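Oct 11, 2019

Second batch of the Serkwood dye, same recipe as in June. I used 300 g of walnut husks and soaked them over 2 days. The cotton was 147 g when dry. Color is more gray than I wanted, maybe the water from Plavetness has too much iron. I must ask for a test strip.

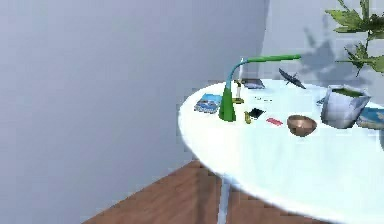 The wool piece took the color much better, a deep brown already after the first bath. For the next batch I will try 140 g of husks only and keep the pot covered. Alum is almost finished, please order from Gallegos. Rinse water still brown at the fourth rinse.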